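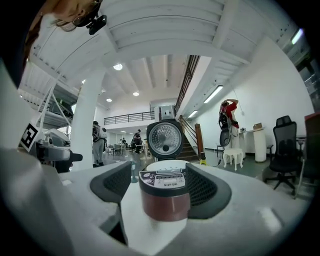 Corina Kaufmann

Progress report to the Olaniyan Fund: hand-held gripper data collection, Horbridge site
Feb 21, 2025

1. Purpose

This report covers work on the Cistia project since the last statement in September. It deals mainly with the finger pad fault that halted collection for part of the period, the steps taken in response, and the effect on the delivery plan agreed with the Fund.

2. Position against plan

The agreed target for the period was 2352 accepted recordings of household handling tasks made with the hand-held gripper. The target has not been met. Collection on the kitchen set, which includes small cylindrical items such as the miniature rice cooker, was suspended while the fault was investigated, and 294 recordings already counted as accepted have been withdrawn. Work on textiles and stationery continued on a separate tool and is on schedule.

3. Description of the fault

The fingers of the gripper are lined with dark grey mesh pads. On one tool the backing of the right-hand pad had begun to lift along its inner edge. With the fingers open the pad looked sound. Under load it crept forward, and a smooth, rounded object could turn in the grip without any clear sign to the operator.

The fault came to light when a glazed jar rotated and fell during a transfer between tables. An operator received a minor cut to the hand while clearing up the pieces. First aid was given on site and the operator returned to work the same day. The incident was entered in the safety log and reported to the Berasberg office that afternoon.

Aminu Adeleke examined the tool and traced the lifting to the adhesive used when the pads were last replaced. It had been applied over traces of cleaning fluid. The written procedure asked for the fingers to be wiped before bonding but gave no drying time – an omission on our part, for which the project accepts responsibility.

4. Effect on the recordings

All recordings made with the tool after the pad change were reviewed by hand. In 215 of the withdrawn recordings the object can be seen to turn between the fingers after the grip has closed. The remainder show no visible movement but were made in the same sessions, and we do not consider it safe to train on them. They are being kept apart from the main set and may be of use later in work on slip detection.

5. Action taken

Both pads on the affected tool have been replaced, and the bonding procedure now specifies a drying time and a pull test. Operators check the pads under load at the start of each session and sign the tool record. Glass and glazed items have been taken out of the object set until the revised checks have been audited. Cut-resistant gloves are now kept with the clearing-up kit.

One matter remains open. The tool gives no reading of grip force, so early creep can only be found by inspection. Mr Adeleke has proposed a simple sensor behind each pad, and a costed note will follow.

6. Request to the Fund

We ask the Fund to agree an extension of two months to the kitchen set, at no additional cost. The withdrawn recordings would be repeated within that time. Staff hours can be met from the existing budget – the underspend on travel covers almost all of them. The dates for the final data release and the written evaluation are unchanged.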